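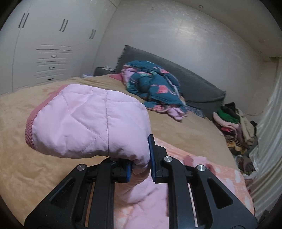
3.2 Why people keep coats they don't wear

I went into this part of the study thinking it would be about money. People hang on to a coat because it cost a lot, right? That was my hunch when I started the interviews in Senusdale, and it lasted until the second household or so. Price hardly came up. What people wanted to talk about was weather, and in particular the two or three weeks in May when Senusdale can't decide what season it is.

We spoke with 22 households there and in Celtthorpe, and I asked everybody the same opening question: which coat would you give away last? I expected the heavy winter one. Instead I kept hearing about the light padded jacket, the one that's too thin for January and too warm for June (one woman called it her "bus stop jacket," and I've been calling mine that ever since). These in-between pieces get worn very little, but they stay in the closet for years. 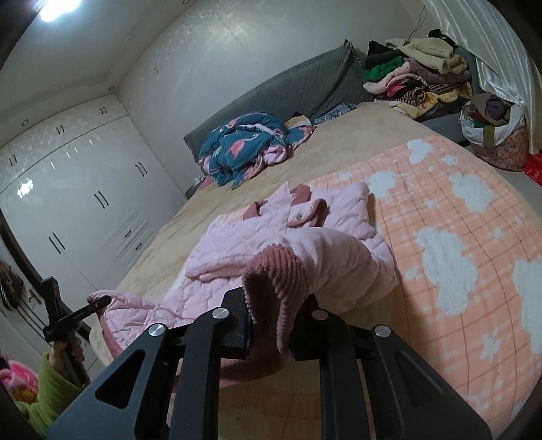 Figure 2. A light pink quilted jacket with a corduroy cuff and a dusty rose collar.

The Pimentel survey, which we mailed to 600 addresses, backs this up better than I'd hoped. We got 300 forms back, and the lightweight padded jacket was the item people most often marked "rarely worn, would not part with." I was so pleased with that result that I went back through the paper forms on a Tuesday night just to be sure I'd coded them right!

Celtthorpe was a bit different. It's closer to the water and folks there layer sweaters, so the in-between jacket has competition. Several people told me they'd passed theirs along to a cousin or dropped it at the Vultden exchange, usually after around 10 years. Even then they could describe it in detail, down to the lining and which pocket had the hole.

I don't want to push this too far, as our question about layering was badly worded and a few people skipped it. Section 3.3 goes through the Vultden drop-off records, where the wording isn't a problem but the dates are.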